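Keeping on top of the clothes and bedding when the closets are tiny

Our bedroom closet is 29 inches wide. I measured it again last week in case it had grown, and no. So over the years I've gotten fussy about how things are folded, where they wait before they get folded, and what gets sent up to the shelf over the door for the summer. Most of what follows I learned by doing it wrong first.

Start with the bed. I sort everything on it, always, because it's the only flat surface in the house big enough, and also because I can't go to sleep until it's cleared (this works better on me than any alarm). Tops at the pillow end, bottoms in the middle, socks at the foot. Make the bed first, though! I used to dump a full load on rumpled blankets and then lose half the socks in the folds. 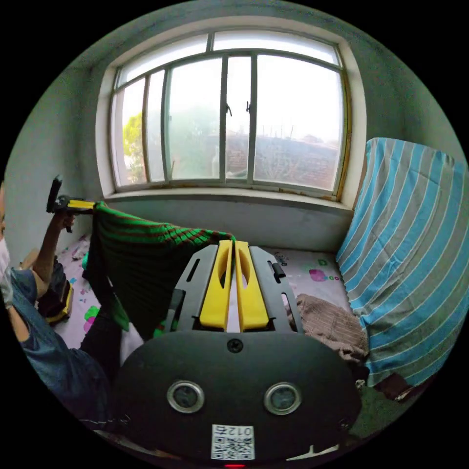

Socks and small stuff come next, and I keep a shoebox lid for the singles. A sock gets one month in the lid. After that it's a duster – slip it over your hand and run it along the baseboards. The same lid is good for spare buttons, safety pins and the odd loose screw, the little black kind like the one there at the top of the housing, until you work out what they came from. I also label my boxes on two sides now, in fat marker, after a whole winter of pulling down the wrong one.

Sweaters are where I see people go wrong, and I did too. Don't hang them. A heavy knit on a wire hanger gets those pointy shoulders and you'll never quite steam them out. Lay it face down, fold the sleeves straight back, then fold up from the hem in thirds. If it's been washed, roll it in a towel first and press with your knees, then leave it flat overnight and flip it in the morning.
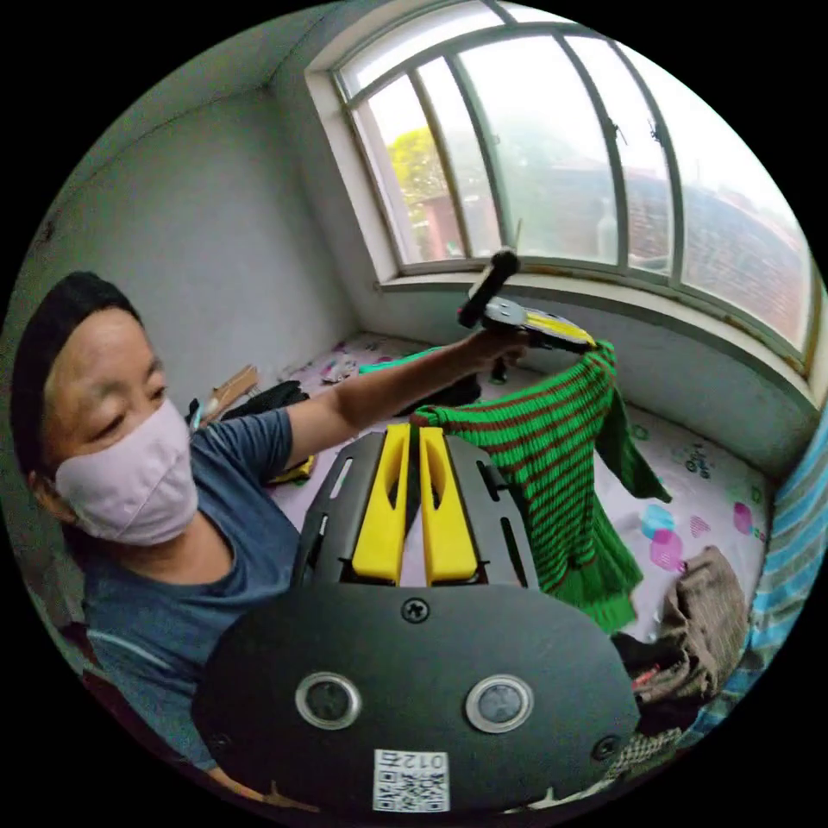

Windirside, 2021-06-28

Warm enough at last to put the woolens away, so I spent the morning on it. Stripes like the dark ones on that green sweater are handy for folding, by the way – line them up at the sides and the whole thing comes out square. Everything goes away clean, even if it was only worn once, and I tuck in a cedar block per box. I got a bag of 20 from Drovside and I'm still using them. A quick rub with sandpaper brings the smell back.

Sheets I store as sets, folded inside one of their own pillowcases. The kids' printed ones get washed inside out in cool water and they've kept their color nicely.

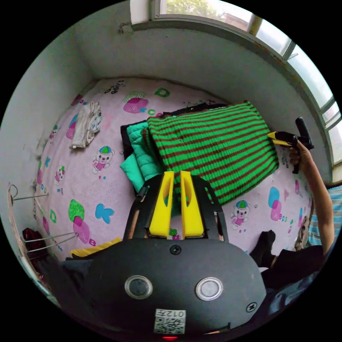 A reader in Vekley wrote in to disagree with me about the pillowcase trick. She says hers came out of the closet creased like a road map, and that she now rolls each set and ties it with a strip cut from an old T-shirt. Fair enough! I tried it with two sets and they do come out smoother, but they take up more of the shelf, so I've gone back to pillowcases for everything except the good cotton ones we use in December when we have company.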